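Fillcombe Menders, minutes of the meeting held April 11, 2021

Typed up by me, Eimear Mac an tSaoi, from notes on the back of a seed packet, so shout if I've got you wrong!

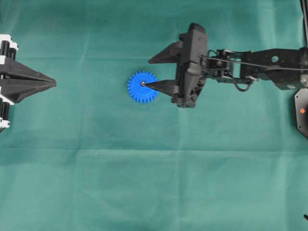

Who came

Frauke Kuhlmann (chair), Brendan Sheehan, Bence Deák and me. Colm Mac Mathúna sent apologies and a tin of flapjacks, which we dealt with under item one.

Last time's minutes

Agreed, except Brendan says he never offered to paint the door in February. I have him down as offering. We left it there.

The blue gear

Most of the morning went on this, I'm afraid. It's the plastic one with the squared-off teeth and the little silver metal bit in the middle, and it's meant for the old hand-cranked mangle from Romlow. Bence thinks the teeth are a fair match for the worn one, but he isn't happy about the centre and wants to try it on the shaft before we order more. Koltis will do us a batch of 43 for £109, and Frauke asked (reasonably, I thought) what on earth we'd do with the other 41 once both mangles were done. Brendan said spares. Frauke said no. We'll ask Koltis for a price on 2 and come back to it.

The green cloth

I do like it on the bench, small parts show up so much better than they did on the bare top. It still has its fold lines and Frauke would like it ironed. I said I'd take it home, but I'm not promising anything about the long crease across it. Bence asked that we keep oil cans off it altogether. Agreed by everyone, me a bit sheepishly.

Money

We have £350 in the tin after paying Ó Riain for the drill bits. Brendan wants a second vice. Frauke wants to see what the gears come to first.

Jobs

Bence: try the gear on the mangle.
Frauke: ring Koltis.
Me: iron the cloth, give Colm his tin back.
Brendan: the door (he's still saying no).

Any other business

Bence has lost his good tape measure again. Please look in your coat pockets.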